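Lista de revisión del vestuario, con comentarios. Exposición «Vestidos de viaje», sala Clestero. 3 de marzo de 2000.

¡Qué gusto da abrir las cajas de esta colección! Escribo los comentarios según avanzo, así que el orden es el de los percheros y no el del catálogo.

## 1. Percheros y maniquíes

- [x] Ruedas con freno puesto. Todas.
- [x] Barra del perchero largo, carga repartida. Los abrigos de Caruso pesan lo suyo; los he separado en dos tramos.
- [x] Base del maniquí de la entrada atornillada. **Comentario:** lleva el vestido premamá amarillo de la gira por las islas, el de la espalda plisada, y es una maravilla verlo con volumen. El relleno del vientre va sujeto con cinta de algodón, nada de alfileres.
- [ ] Maniquí 6: cojea. Calzar antes de vestirlo.

## 2. Tejidos y cierres

- [x] Costuras de hombro y sisa.
- [x] Cremalleras: subir y bajar una sola vez, con la mano por dentro.
- [ ] Pieza 127, chaqueta corta: corchete suelto en el cuello. Coser, no pegar.
- [x] Pieza 598, vestido de recepción en crepé. Forro perfecto. ¡Y qué forro, parece recién salido del taller!

Los bordados de Zustura merecen párrafo propio. Están hechos con una cuenta tan pequeña que hay que acercar la lámpara, y solo en el bajo del vestido azul noche he encontrado hilo flojo. 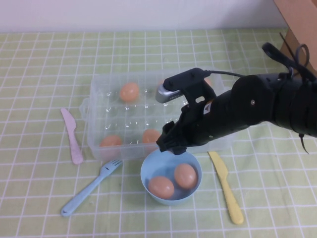

Las cuentas desprendidas se guardan siempre con el número de su pieza, aunque sea una sola y parezca igual a las demás. Para recogerlas conviene un recipiente con borde, del estilo del cuenco de plástico azul claro de la foto, y debajo un mantel claro y liso de superficie, donde una cuenta oscura se localice enseguida. El verde pálido con cuadrícula blanca me parece estupendo para eso: las líneas ayudan a buscar por zonas.

## 3. Sombreros y tocados

- [x] Soportes acolchados, sin presión en el ala.
- [x] Plumas lejos de la rejilla de ventilación.
- [ ] Tocado de Teralthorpe: el velo roza la vitrina. Bajar el soporte. Con él puesto a su altura se verá por fin el trabajo lateral, que es precioso.

## 4. Sala y público

- [x] Focos apuntados al fondo, ninguno directo sobre seda.
- [x] Cordón de separación continuo.
- [x] Salida lateral despejada.
- [ ] Cartel de «no tocar» junto al vestido amarillo. Va a ser el favorito, estoy segura, y las manos se van solas a los pliegues.

Pendiente para agosto, cuando roten las piezas: repetir los apartados 1 y 2 enteros y cambiar el papel de seda de las cajas grandes.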